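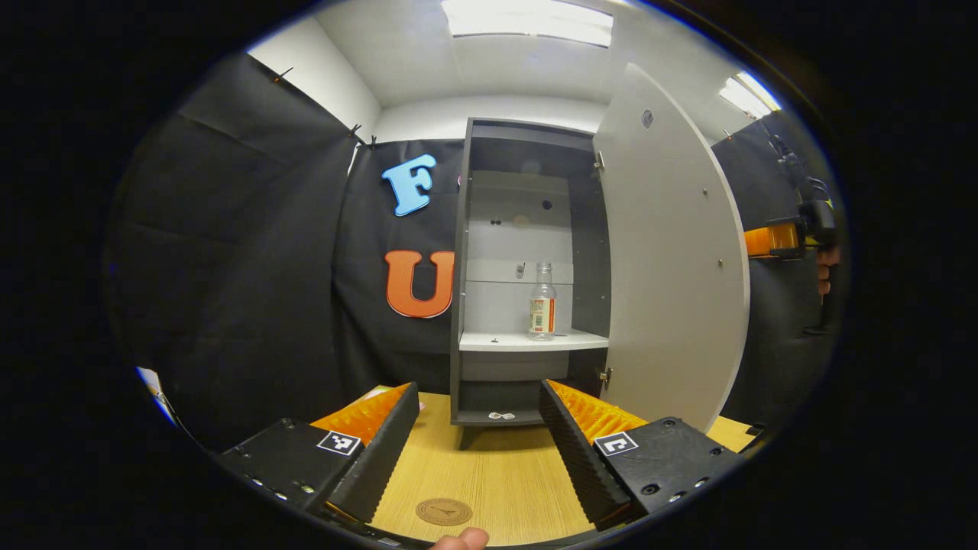 The dark gray cabinet, open, at the far end of the tabletop.

I have been putting off writing about the move because for a while there wasn't much to say. We packed, we drove, we unpacked most of it. But a few people have asked how the smaller place is working out, so I'm going to write down what we kept, what we got rid of, and what I would do differently.

The old house in Prutthorpe had a basement, and the basement was the problem. When you have a basement you never decide anything. A lamp stops working and it goes downstairs. Your aunt gives you a second set of plates and they go downstairs. We lived there eleven years and I doubt I had seen the back wall since the second one.

The apartment has two closets and no basement. We found that out on the first visit and signed anyway, since it's a short walk from my job and the kitchen gets sun in the morning.

Paper took the longest. I thought it would be a weekend. I had bank statements from accounts that closed years ago, manuals for appliances we no longer owned, and every birthday card anyone had sent us. I ended up doing one box a night at the kitchen table, after dinner, with the radio on. I kept tax papers, the car title, medical records and one shoebox of cards. The rest went to the shredding place out by the highway, which charges by weight and is only open to walk-ins on Tuesday.

Books were harder. We decided on one bookcase each. My wife filled hers in an hour and didn't look at it again. I moved things in and out of mine for two weeks. What helped in the end was asking whether the library had it. If they did, it went. I kept the field guides, most of the cookbooks and a row of paperbacks I can't defend.

The movers were a mixed bag. I got two quotes. Zukow came out and looked at everything, opened the closets, and wrote it all down. Pfeiffer did it over the phone and came in $500 lower. We went with Pfeiffer. On the day they were short a man and the truck was too small, so they made two trips and billed us for the extra hours. By the end the saving was gone. Nothing got broken except the glass in one picture, and the crew worked hard, so I don't blame them. I blame the phone quote. Get somebody to come to the house.

I had set aside $4000 for the whole move, including deposits and whatever shelves we would need. We went over, mostly on things I hadn't thought of. The building wants a fee to reserve the elevator. The old couch did not fit through the door and had to be hauled off, and then we needed a couch. If you are working out a budget, put in a line for the couch.

On the other side, we sold more than I expected. Gadisa Wako from my old office bought the table saw and the workbench, and came back the next week for the clamps. The dining set went to a couple who had just bought a place out in Clavo. All together the sales came to $2000, which covered the couch and a good part of the movers.

Things I miss so far:

The workbench. I knew I would.

The big freezer. We used to buy meat once every couple of months and now I shop every few days. I don't mind the shopping, but I spend more.

A place for wet boots. It has only been since August, so I haven't had to deal with this yet.

Things I thought I would miss and don't: the guest room, the lawn, the second bathroom. My brother slept on the new couch for three nights and said it was fine. The lawn I used to tell people I enjoyed.

We have one rule now, which is that if something comes in, something about the same size goes out. It works for clothes and kitchen stuff. It does not work for books, and I've broken it twice already. My wife has broken it once, with a slow cooker, and says it doesn't count because the old one was dead.

There are still four boxes in the bedroom closet marked MISC in my handwriting. I didn't label them any better than that because it was late and I was tired of looking at them. I plan to open one this weekend. If there's anything good in it I'll post an update, and I still owe a couple of you an answer about the bike rack, so that will be in there too.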